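Filed under: Kitchen & Dining > Care and Cleaning

Switching to a water softener, worth it for dishes?

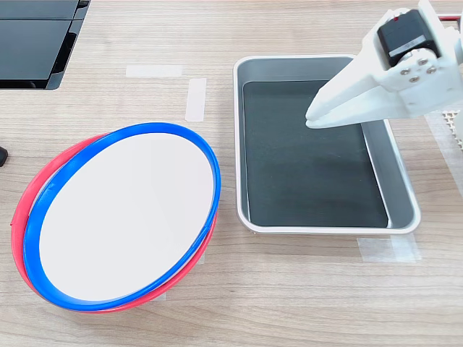

saltmarsh_kay
We moved in October to a house on well water and the hardness came back at 71 on whatever scale the county sheet uses. I don't have the sheet in front of me. Every glass has a white film on it after 2 washes. The dishwasher is a Costedex, seven years old, came with the house. I've been running citric acid through it once a month and it helps for maybe a week.

The plumber wants to put in a Zolach whole-house softener. It isn't cheap. Has anyone done this only for the dishes and laundry? The water tastes fine and I'd leave it alone otherwise.

brackett22
Check the rinse aid dispenser first. On ours the dial was set to the lowest number and the film was mostly gone once I turned it up. Cost me nothing.

saltmarsh_kay
It's on the highest setting already.

old_pipefitter
Rinse aid won't fix hard well water. You need a softener. Put it ahead of the water heater and run a separate unsoftened line to the kitchen cold tap and the outside faucets. Don't let them talk you into skipping the bypass.

Glasses that are etched will stay cloudy. Soak one in white vinegar for an hour. If it comes out clear, it was scale. If it's still cloudy, the glass is damaged and you may as well replace it.

dunmore_lou
I disagree that everyone needs one. We have hard water too and went with powder detergent in place of pods, plus a scoop of Harasym booster in the bottom of the machine. Eight years on the same glasses. A softener means hauling salt down the basement stairs for the rest of your life.

old_pipefitter
You don't know how hard your water is compared to hers. Boosters do nothing for the water heater, and that's the expensive part.

dunmore_lou
She asked about dishes.

brackett22
Also look at soft water and detergent amounts. My sister got a softener and kept using the same amount of soap, and her Didine glasses went permanently hazy within the year. You have to cut it way back.

saltmarsh_kay
Did the vinegar soak. Three glasses came out clear and one didn't. I'm going to try powder and the booster until the bag runs out and get a second quote on the softener in the meantime. Will post what they say about the bypass.

Recent in Care and Cleaning
Rust spots on new flatware
How often do you clean the dishwasher filter?
Getting tea stains out of a thermos
Cutting board oil that doesn't go rancid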